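Can machines do the chores yet? Kaimal, the Nokulwood firm, says doors come first. Staff have logged 285 goes at handles since April – storerooms, loos, the lot. 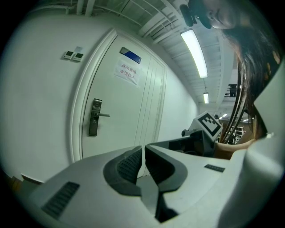 So when will one be on sale? Kaimal has set no date and won't give a price.

Ruba Haddad, who runs the trials, wants up to 300 before anyone mentions laundry. Stairs later, maybe.
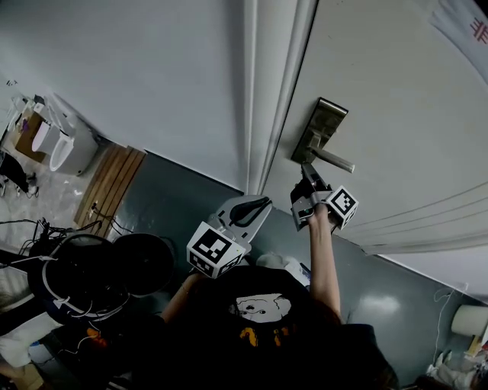 Handles are still the sticking point, says Haddad. Knobs worse. A lever like the one here, with the jaws up under it, is the easy sort – and the machine still misses teh odd one. Dishes next.

Contact the Giston newsdesk | © Giston | Back to top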